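Home Stories Music Make Stuff Grown-Ups

We use cookies to remember which page you were on. They are not the kind you can eat. Accept Manage

How a Song Gets Made (and Why It Takes So Long)

A song on the radio lasts three minutes or so. You might think it takes three minutes to make. The people who make songs would love for you to be right, and they would also like a nap.

Let's follow one song from the very start. It's called "Bernance," which isn't a real word. Zinhle Mokgethi made it up in the bath because she liked the sound of it, and then she was stuck with it. She sings in a band named Ollia with Thulani Steyn on drums and Xolani Moodley on bass guitar.

Step one: somebody hums

Most songs begin as a hum, or a few words, or a tapping on a kitchen counter that makes everyone else in the kitchen leave. Zinhle hums into her phone. She had 697 hums saved the last time she looked. Most of them are terrible, and one of them is mainly a bus.

The hum she liked best became the tune, or melody. The melody is the part you sing in the car. Underneath it go the chords, which are groups of notes played together. The same melody can sound cheerful over one set of chords and like a rainy bus stop over another. Try it on a piano if you have one. If you don't, you will have to trust me.

Step two: verse, chorus, verse, chorus

Songs are built out of parts. The verse tells you what is going on. The chorus comes back again and again until your parents know it too. Many songs also have a bridge, a section that shows up once, near the end, and sounds different from everything else. Then the chorus comes back, in case you missed it.

"Bernance" had 10 verses when Zinhle first wrote it. Thulani asked, very politely, if it could have fewer. It now has two.

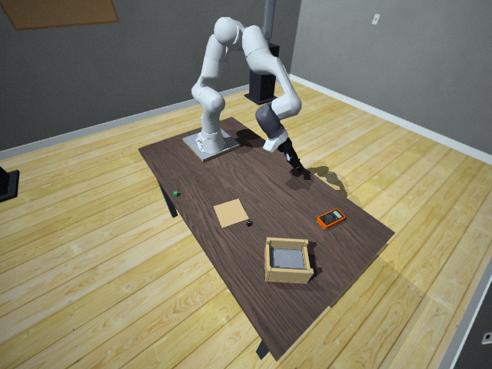
A robotic arm on a brown wooden table, with its gripper pointing down.

Step three: the demo

A demo is a rough copy. It's like the drawing you do in pencil before the good one. The band played "Bernance" in Xolani's garage, with one microphone hanging off a broom. You can hear a dog on it. The dog is slightly out of time, but so was Xolani.

Demos are useful because they show you what's wrong while it is still cheap to fix. The band found out that the chorus was too high for Zinhle to sing without going red, so they moved the whole song down. Musicians call this changing the key. No locks are involved.

Step four: the studio

A recording studio is a place where sound behaves itself. The walls have soft panels on them so that notes don't bounce around like rubber balls. There are usually two rooms. The band plays in one, and in the other sits the recording engineer, who listens very hard and drinks cold tea.

Ollia's engineer was Gerrit Maluleke. He recorded the drums first, then the bass, then the guitar, then the voice, each on its own track. A track is a separate layer of sound. Keeping the layers apart means that if Thulani drops a stick, only the drums have to be done again. Thulani dropped a stick. They did the drums 8 times.

Step five: mixing

Mixing is deciding how loud everything should be. If you asked the band, each of them would say, "Me, louder." This is why the band is often sent out for sandwiches.

The engineer also decides where sounds seem to come from. Put on headphones and you may hear a guitar in your left ear and a shaker in your right. That's called panning. Then there is reverb, which makes a voice sound as if it's in a big church, or a cave, or your bathroom.

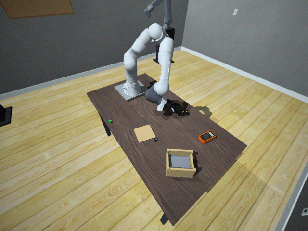

A microphone has to be pointed at the right thing, and it has to stay there. Move it the width of your hand and a guitar can go from warm and round to thin and scratchy. So studios hang microphones from a boom stand, a pole with a long piece that reaches out over the drums or the singer. If you've never seen one, look at the white arm on the table: it goes up, bends at a round joint at the top, and comes down on the other side. A boom stand has much the same idea, only skinnier and usually held up with tape. Gerrit spent a whole morning in May moving one back and forth over a cymbal. He says the last spot was the best. Xolani says it was the first spot again.

Step six: out it goes

The last job is called mastering. A mastering engineer (the band used Tumelo Makhubela) makes sure the song sounds good on big speakers, tiny speakers and the one in your uncle's truck. After that it gets sent out to be heard.

If you want to try all this yourself, start with step one. Hum something. Save it. Check for buses.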